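Cold soup, hot kitchen

Dewanti Gunawan is late and apologises twice before sitting down. Flour on one sleeve. She has run the lunch counter in Resthorpe for 15 years and the cold soups are what people queue for, from April until the weather turns.

So why cold soup? "Because I was fed up standing over a stove," she says. Fair enough. Cucumber and yoghurt was the first, then pea and mint, then a beetroot one that hardly sold at all until she stopped calling it borscht.

Her main rule is salt. "Cold food tastes of less. You season it warm, you think it's lovely, you chill it and its gone flat." She tastes again straight from the fridge, always, and keeps a lemon by the board.

Bread matters too - she wants it stale, soaked, then blended in with the tomatoes. No cream. She gets quite cross about cream.

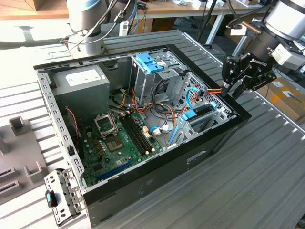
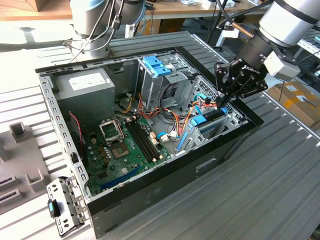
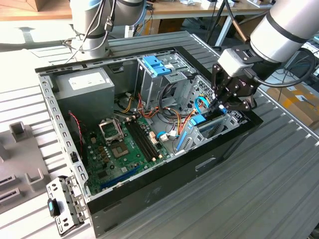

Ambros Imhof thinks she is wrong about the cream, and said so when I rang him: a spoonful in the pea soup, stirred through at the end, does no harm to anyone. He also puts ice cubes in the bowl. Dewanti pulls a face at that. "Then you've got water with peas in. Chill the bowls instead."

On a good day she sells 50 portions before two o'clock. What's left goes home with her, and no, she isn't sick of it yet.

Any tips for a beginner? Ripe tomatoes, decent oil, a night in the fridge. "And don't peel the cucumber if the skin's nice. Most people peel to much." Next up is a melon one, with black pepper and a bit of ham on top. She's still arguing with Khôi Hồ over the ham.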